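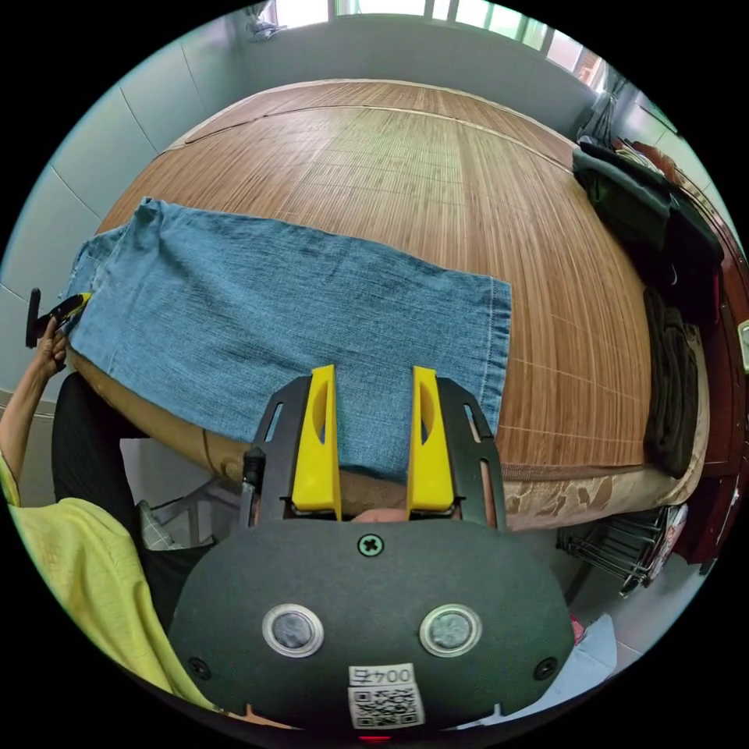 Zeda energiser reading low, pigs through the bottom fence at Dirthorpe
Status: Closed
Opened: 23 January 2019
Product: Zeda battery energiser, supplied by Lodham
Category: Fencing / wild boar and deer

Original report

The fence runs round a maize stubble field and a strip of potatoes at Dirthorpe, with woodland on the bottom side. It was put up in September to keep wild boar off the crop and worked well until this month. Boar have now come under the bottom wire and turned over a good part of the headland. There are tracks on both sides so they are coming and going as they like.

The tester reads around 3000 volts on the top wire near the energiser and a lot less at the far corner. It used to be well above that everywhere. The light on the energiser is green and it ticks as normal. Battery is a Soylu leisure battery, charged before it went out. I have walked the whole fence and cut back the brambles. No change.

Please advise whether the unit needs to come back.

Reply from support

Please don't send it back yet. A green light only tells you the battery is good enough to run the unit. It says nothing about what is getting on to the wire.

Take both leads off the fence and the earth stake, leave the energiser switched on, and put the tester across the terminals. Let us know the reading. If it is high with the leads off, the unit is sound and the trouble is in the fence or the earth.

Update from customer

Reading with the leads off is right up at the top of the tester's scale. Put the leads back on and it dropped to what it was before. 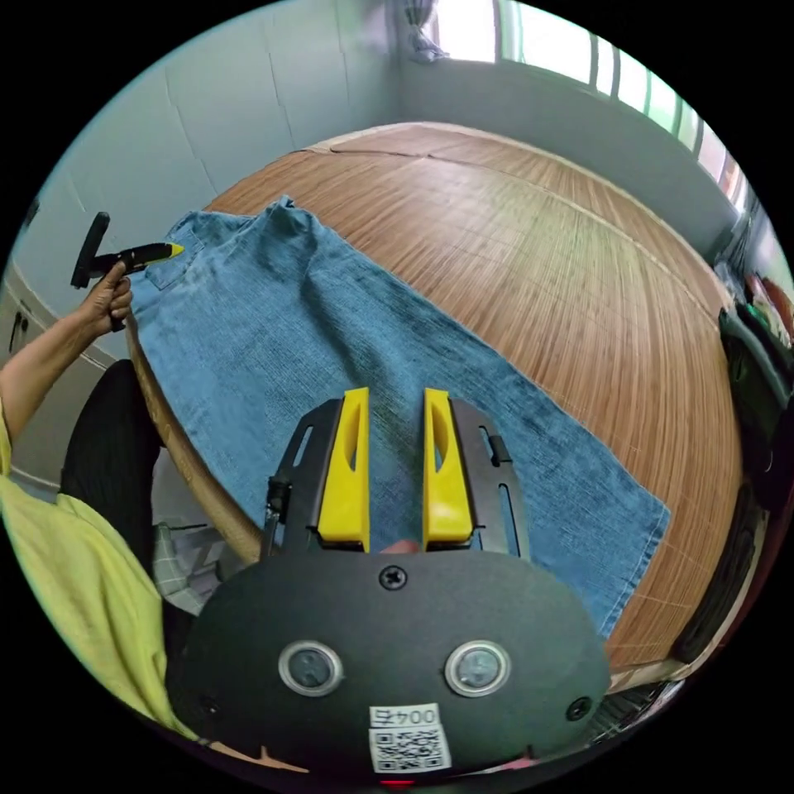

I also swapped the battery for the spare, same make, and got the same reading. So I am happy it is not the battery.

Reply from support

Agreed, unit and battery are both fine. Next is the earth. Go well down the line from the energiser, switch off, and lean a few steel bars from the wire to the ground to short it out. Switch on and test the earth stake itself, with the tester's own probe pushed into the soil at arm's length. There should be next to nothing on the stake. If you get a proper reading, the earth is not good enough.

How many stakes are in, and what is the ground like?

Update from customer

One stake, the one that came in the kit. Ground is sandy under the trees where the energiser sits. It stays dry there because of a big yew.

Did the test. There is a clear reading on the stake, and I got a belt off it when I moved it, so I did not need the tester really.

Reply from support

One stake in dry sand is your first fault. Add 2 more, full length, set well apart and joined with insulated lead-out cable. If you can, move the lot out from under the yew to the wet side by the ditch. Use proper clamps. Wire twisted round the stake will rust and you will be back where you started by spring.
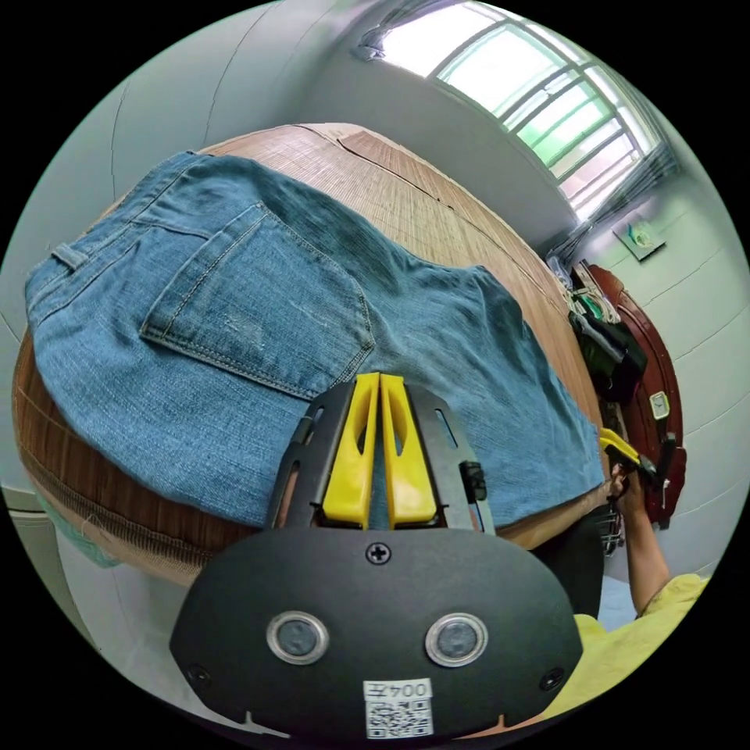

Once that is done, repeat the test with the bars. If the stakes read nothing and the far corner is still low, split the fence at the gate and test each half separately.

Update from customer

Stakes are in by the ditch and the reading on them is gone. The near end of the fence is much better. Far corner is improved but still not right.

Split it at the gate as you said. Top half good, bottom half poor. Walked it after dark with the energiser on and could hear a snap at post 38. The insulator is cracked through on the back and the wire was touching the post. Could not see it from the field side, which is why I missed it the first time. The bottom wire was also buried for a short length where the boar had pushed soil over it.

Changed the insulator, dug the wire out and retied it.

Reply from support

Good. What height is the bottom wire now? For boar it wants to be about level with the snout. Many customers set theirs for deer or sheep and the pigs go straight under. Keep the soil raked back along that side, as they will root up to the wire even when they don't cross it.

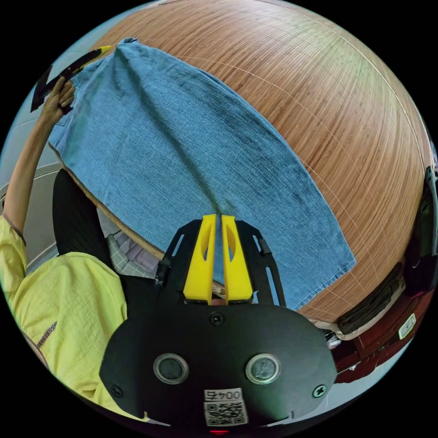 Also check any joins on that bottom run. Knots in polywire often break the strands inside and look fine from outside. Lodham stock joiners for the wire you have.

Update from customer

Dropped the bottom wire. Found a knotted join near the stile and replaced it with a joiner. Readings are now the same at both ends and back to where they were in the autumn.

Left it for 2 weeks before replying. Fresh rooting in the wood right up to the fence, nothing inside. Deer have been along the edge as well but have not come in.

You can close this.

Closing note

Cause: poor earth in dry soil, cracked insulator, buried bottom wire, knotted join. No fault found with energiser. No return needed.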